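25 May 2021
Vakard Media Office

Vakard opens shared study centre in Kotum

Vakard will open a shared study and meeting centre in Kotum in December, after signing a lease on the former El Fassi building. The centre will have 346 desks over two floors – 300 for members and the rest for casual visitors. 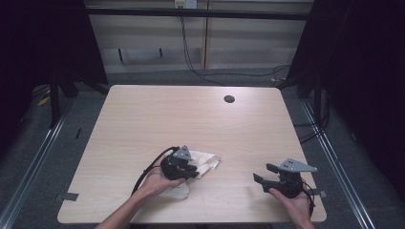

A table with rounded corners and a cable hole near the back edge.

Local residents will be able to book a desk by the hour. Meeting rooms will be free for community groups on weeknights, and bookings will be handled through Stikix. Membership applications open one month before the centre does.

Shares: 14 | Comments: 2

We use cookies to improve your visit. Accept | Manage settings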